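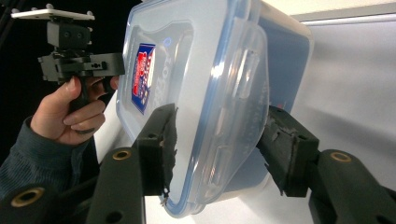

How does a robot know how hard to squeeze?

It follows rules in its software, which compare what the robot wanted to happen with what its sensors say is happening, and then change the squeeze a tiny bit. Then the software does that again, and again, many times a second.

By Chia-jung Cheung
July

Home | Ask a Question | Robots | Space | Bugs (the Insect Kind) | Bugs (the Computer Kind)

Pick up a plastic food box and think about what your hand is doing. You probably can't. Your hand took care of it while you were wondering what was in the box.

A robot gets no such help. Leave a step out of the software and the robot will leave it out too, with great confidence. So let's follow one pretend robot, named Podow, as it tries to pick up a box of grapes.

Step one: Where is the box?

Podow has a camera, but a camera only gives it a grid of colored dots. The part of the software that turns dots into "box, over there, tipped a little to the left" is called perception. Boxes you can partly see through are mean to perception software. Light goes through them, bounces off them and makes shiny spots that move when the camera moves. The software may decide the shiny spot is an edge. It may decide there is no box at all, only some floating grapes.

One fix is practice. The people who write the software show it picture after picture of boxes from the front, the side and upside down, until it gets better at guessing. Guessing is the right word, too. Perception software often gives its answer with a score attached, sort of like saying "I'm pretty sure that's a box." Good software pays attention to the "pretty."

Step two: How do I get there?

Now Podow needs a path for its arm. This part is called planning. The shortest path is a straight line, and the straight line goes right through a glass of milk.

The planner tries out paths in its imagination, which for a computer means math. It throws away the ones that hit something and the ones that bend the elbow in a way the elbow doesn't bend. Out of 250 tries, it might keep 14. Then it picks the one with the least swinging around. The milk is safe, for now.

Step three: Squeeze, but nicely

Here comes the part called control. Suppose Podow closes its two fingers on the sides of the box. If the squeeze is too weak, the box slides. If it's too strong, the lid pops up and there are grapes under the refrigerator until next year.

Control software runs in a loop:

Check the sensors.
Compare with the plan.
Fix the difference a little.
Go back to the top.

The words "a little" matter. Suppose Podow feels the box slipping and squeezes with all its might. Now it's too tight, so it lets go. Now it's slipping, so it squeezes with all its might. A robot stuck like this shakes as if it just got out of a cold pool. Engineers call it oscillation and spend whole afternoons getting rid of it — usually by changing one number, then changing it back.

Can't somebody just show the robot?

Yes, and people do. A person can hold a gripper in their own hand and do the job while a camera records it. Software then studies the recordings and learns which movements tend to come next when things look a certain way. The tricky bit is that it copies whatever it's shown. If every example has the box in the same spot, the software may learn a lot about that spot and very little about boxes.

Try it at home

You need a friend, a blindfold and an empty plastic box with a lid. Your friend wears the blindfold and is the robot. You are the software. You may only say things like "left hand forward one inch" and "close your fingers a little." Get the box off the table and onto a chair.

The robot must do exactly what you say, including the silly parts. If you forget to say "stop," that's a bug, and it's yours. Give yourselves 3 tries, then trade places so your friend can find out how hard it is to be in charge.

Contact: the Ask a Question desk | Copyright Hollow Pages for Kids | Back to top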